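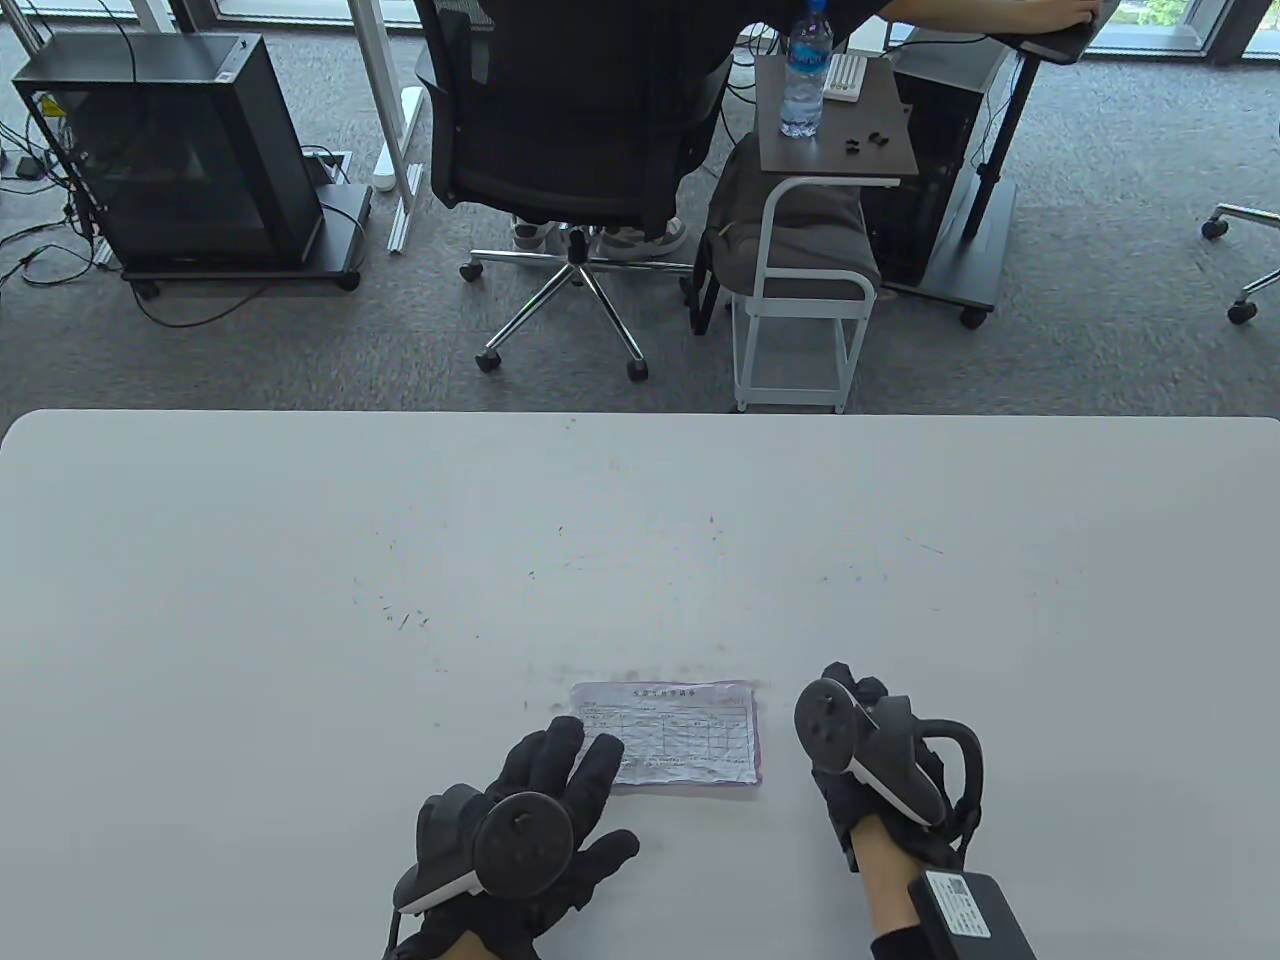 # Trindamier doesn't need a season pass, it needs a pause button

Sunday, February 23, 2025

Ok quick one, got maybe a half hour before dinner.

I have played Trindamier since the January update. Nearly every night. Level 198, wich I'm a little proud of. Love the map, love the little boats, love how the borders snap when you close a loop. So this is coming from a fan.

But you can't pause. Single player, offline, against bots, and you can't pause! Phone rings, run over. Doorbell, run over. I lost a huge run at Foltside (the marsh map, the good one) to a text from my dentist. Forty minutes of careful work and then a bot called Vasseur walks through my tail while I'm confirming a cleaning.

People on the forum say pausing would ruin the tension. What tension? It's bots. They don't care. Online matches, sure, leave it alone, everybody is on the same clock there. Offline it's just me on a bus.

And then the revive. You die, you get nine seconds to decide, and it costs 900 coins. So somebody did sit down and build a screen that freezes the whole game. It works great. It's a pause button with a price on it. That's the part that bugs me.

I don't mind paying for stuff. Bought the Sondden skin pack the day it came out, would do it again, the fox one is great. Skins are fine. Selling me back my own run becuase I answered the door, not fine.

What I'd do:

- pause in offline games, free, as many times as you want
- keep the revive for real deaths, cheaper though
- if they're scared of cheating, blur the map while it's paused. Done

Somebody will say just play a shorter mode. I tried. The short mode is up to 9 players on a map the size of a stamp and it's over before you get a decent corner going. Different game. Some folks love it, good for them.

Still playing tonight, probably Foltside again. Phone on silent in the other room.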